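Support > Collection Tools > Handheld Grippers > Ticket 959

Filed under: Demonstrations, Sync & Timing, Solved (mostly)

Left and right streams drift apart, Tremumen recorder

Opened by Valentin Gruber, Imstead site. Priority: he picked "urgent." We changed it to "normal." He changed it back.

Reported problem: In two-handed demos, the left gripper's video runs ahead of the right one. It starts out fine and gets worse the longer the recorder stays up. By the end of a session the left hand is closing on things the right hand hasn't reached yet, and a model trained on that will learn to be early for everything.

9:40 a.m. Asked Valentin to restart the recorder. He had restarted it. Asked him to restart it again, as tradition requires. No change.

10:15 a.m. Pulled the August batch, 1,020 episodes, and ran the offset check. Short takes pass. Long ones fail, always in the same direction.
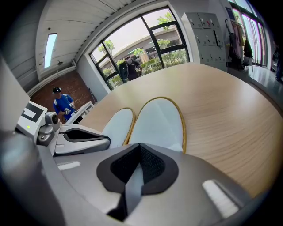
The first theory was a dead sync unit on one of the grippers. Valentin swapped the left and right units and the drift stayed with the left channel, so the hardware is off the hook. Power wasn't it either: the little green light on the white sensor box is lit in this gripper's own view, and it's lit in every long take I opened. A green light has never once told me anything useful, but I wrote it down.

11:05 a.m. Gisler plugin disabled. Drift still there. Plugin turned back on, with an apology to the plugin.

11:30 a.m. Looked at the recorder config. The left channel was set to take its clock from the laptop. The right was using the shared clock. According to the change log, this was done "to test something." The entry has no initials.

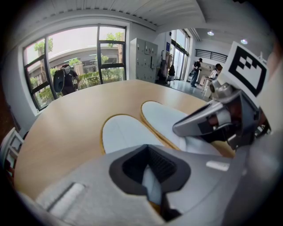
Fixing the setting helps new takes, but the old ones need their offset worked out after the fact. The marker tracker can do that if it gets a clean look at the other gripper's plate. Here the black-and-white marker is tilted but in view, right above the finger at the white shoe-shaped piece, and takes like this one can be lined up by matching the marker's path to the other hand's own track. Where the plate turns away for too long, the script gives up and so should we.

1:20 p.m. Both channels on the shared clock. Valentin recorded 10 new takes, long ones, with the recorder left up between them. Offset is flat on all of them.

2:45 p.m. Realignment script run on the failed episodes. It rescued nearly all. The 5 it couldn't place are tagged "do not train" and moved to the Relletti folder, where bad data goes to live with its own kind.

Still open: the recorder should refuse to start when the clocks don't match. Feature request filed. It is the second such request. The first is also mine.

Status: solved, pending Valentin agreeing that it's solved.

Related tickets
Gripper width reads negative when fully closed
Tracker loses marker near bright windows
Episode saved twice, deleted twice, still there
How to tag a failed demo without losing the good half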